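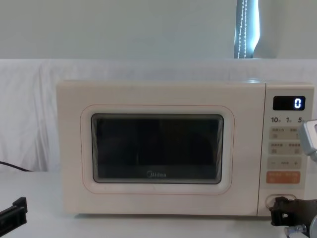
Reading time: 2 minutes

Pirnley Task Planner: Frequently Asked Questions

What does the planner do?
Pirnley converts a written task into an ordered set of arm motions. Operators at our Faltmont centre define the goal, and the planner selects approach, contact and retreat for each arm.

Does opening a door count as one skill?
No. Pressing the release and moving the door are held as separate skills, each with its own force limits. The door's pose is re-estimated once it leaves the closed position, and the collision model is updated accordingly.
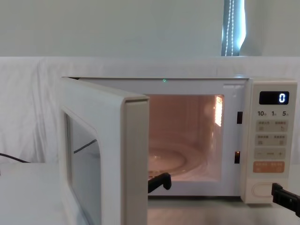 Wrist Cameras and Perception

Are wrist cameras mandatory?
They are strongly recommended. A wrist view supplies close detail near the fingertips – mesh, seams and cable runs included – that the head camera may not resolve.

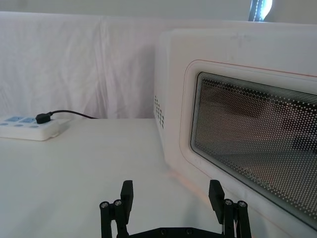 Word count for the full guide: 1,459

How is a button target chosen?
Target selection in Pirnley begins with a labelled region supplied by the perception module. The planner then ranks candidate contact points and assigns an arm. For the round release button at the bottom of a microwave's control panel, the right arm makes contact while the left gripper stays open and clear of the appliance. Either arm may be locked in the task file.
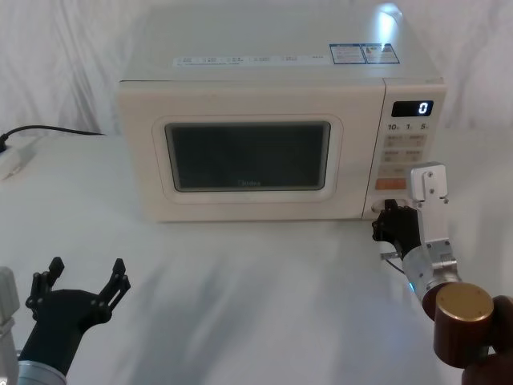

Planner logs are retained for 30 days by default. Where a press is to be reviewed, the log should be read beside the head camera view: black fingers against a cream panel give good contrast for checking the contact point. Requests for longer retention may be addressed to Orsolya Kocsis at the Faltmont centre.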